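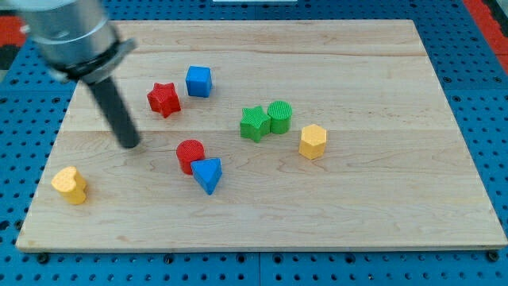
Subject: Re: [bench-arms] Dursun cell stopped short again, closing the ticket?

I'd rather we didn't close it yet.

I read the Plerine note twice and I still don't see a cause in it. I see a setting that was changed and a fault that hasn't come back since. We had that in January too, and it came back on a Sunday with the building half empty.

Quoting the parts I have trouble with:

> The arm faulted during the block pushing run at episode 262. It came
> down toward the board with the rod, touched the wood, and the
> controller did not trip on contact force. It kept pressing until the
> joint limit check caught it. Root cause is payload misconfiguration
> after the tool change. We have corrected the payload and the run has
> been restarted. No damage to the arm.

OK. The payload was wrong, I'll take that. Someone swapped the gripper for the rod and the controller went on believing it was holding up the gripper. That gives you a bias in the force estimate and I'd expect contact detection to be late. But late by how much? The log has the rod tip on the board for 18 control ticks before anything happens, and what stopped it in the end had nothing to do with force. If the payload error were the whole story, the force stop should have fired late. It didn't fire. Those are different faults and the note treats them as one.

> The workspace floor is set in software and the rod should not be able
> to reach the board surface.

Should not. The floor is measured from the tool tip, and the tool tip offset gets typed in by hand. The rod isn't the length of the old one. I put a steel rule on both and they differ by 2 mm, and the clearance we run over the wood is smaller than that. The shapes are short, so the tip has to travel low to push the star or the heart without riding up over the top, and there isn't much room to be wrong in. I asked in the ticket which offset was loaded at episode 262 and got told it was "the current one." Current as of when?

> The policy did not command an unsafe motion.

I don't buy this one at all. The policy only commands in the plane, fine, but the Irnel wrapper adds the height, and the wrapper was updated the same week. Has anyone diffed it? I did, a bit, over lunch. There's a new smoothing step that runs after the floor clamp. If you smooth after you clamp you can come out below the clamp. I'm not saying that's what happened. I'm saying it could, and the note reads as if the question was never asked.

> 102 episodes completed since the fix with no recurrence.

It ran 261 before it went wrong the last time, so that tells me very little.

And "no damage to the arm" skips the board. There's a dent in the board, small, you can find it with a fingernail. Wood gives. A hand on that board would have had the same push from the same rod with the same missing stop, and people do reach in to put blocks back when two of them jam together. The door switch is still bridged, by the way. It was bridged for the Dredirum demo and the tape is still on it.

What I'd want before this gets closed:

The force stop tested with the rod fitted, by driving it slowly into a scale with the policy off, at the speed we really run. Write down the number it trips at. If it doesn't trip, the cell stays off.

The tip offset read from the tool file, with the controller refusing to start if the file and the loaded value disagree. Typing it in has now bitten us twice.

The clamp moved to the last step in the wrapper, after smoothing and after everything else somebody adds next month.

The bridge off the door switch. Today, please.

I know the run is behind and Dursun wants the full set. I also know the vendor's answer to the last three tickets was "payload," and two of those had the payload set correctly when I looked. It's a handy word, because it puts the fault on our side of the cable and it can be fixed in a menu.

If somebody has the raw joint torques from the ten seconds before the stop, send them to the list. The copy in the ticket is filtered, and the part I want to look at is the part that's been filtered out.

The restart should be paused in the meantime. I've asked for that once already in the ticket and the cell was moving when I walked past at 4.

R.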